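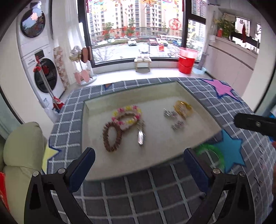

Flundilar FAQ

Flundilar is the planning and control layer we wrote at Wasside for two-finger grippers working on small household things. It takes in wrist camera images, decides where the jaws should go next, and keeps checking that decision while the arm is moving. These are the questions we get most. If yours is missing, write to Leidy Huamán, who looks after this page and loves a strange bug report.

What does Flundilar run on?

Any recent Linux desktop with a supported graphics card. The planner itself is light and will happily run on a laptop. The perception part (we call it Au, after the chemical symbol for gold) wants the graphics card, and you will feel the difference if you go without.

Do I need a robot arm to try it?

No! You can replay recorded sessions in the viewer and watch the planner change its mind step by step. We think this is the best way to learn the software. The starter pack has 94 recorded sessions, and 16 of them have notes explaining what the planner was weighing up at each moment.

Why so much jewelry in the starter pack?

Small, bendy things are where grasp planning gets really interesting. A beaded bracelet has no fixed shape, so a stored model of it is no use once it has been picked up and put down again. A pendant on a chain has a stiff part and a floppy part, and where you grab it changes everything about how it hangs. Lay one bracelet over another and Au has to work out which beads belong to which loop before the planner can even start.

Can it handle a tray with a rim?

Yes, and this got much better in the October release. The planner treats the rim as a soft wall: it tilts the approach early so the fingertips come in over the edge. For very shallow trays, set rim_mode to "low" or you will get approaches that are steeper than they need to be.

Does Au get confused by busy backgrounds?

Less than it used to. Patterned rugs were our big headache, especially ones with bold shapes near the work area. Jhosep Lozano retrained the segmenter on 3,808 hand-checked images, many with bright windows behind the objects, and false picks on floor patterns dropped a lot. If you still see them, turn on surface_lock, which tells Au to ignore anything below the tray plane.

How does it deal with clear objects?

Crystal and glass are still hard. Au marks them as low confidence and the planner asks for a second view before closing the jaws. You can turn that off with second_look=false, but please don't on your first day.

Can two grippers share a tray?

Yes. Each one gets its own planner, and a small process called Dronduston hands out space so they don't cross. Expect a short wait when both want the same corner. The waiting gripper replans while it waits, and it's great fun to watch in the viewer.

My planner stops with "no stable pair." What now?

It looked at every candidate grasp and didn't like any of them. Check the finger pad width in your config first. If that's right, raise max_candidates from the default of 58 and run it again.

Can I use my own perception model?

Please do. Anything that returns a mask and a confidence score per object will plug in. The adapter template is in the tools folder, and Leidy adds working adapters to the community list as they come in.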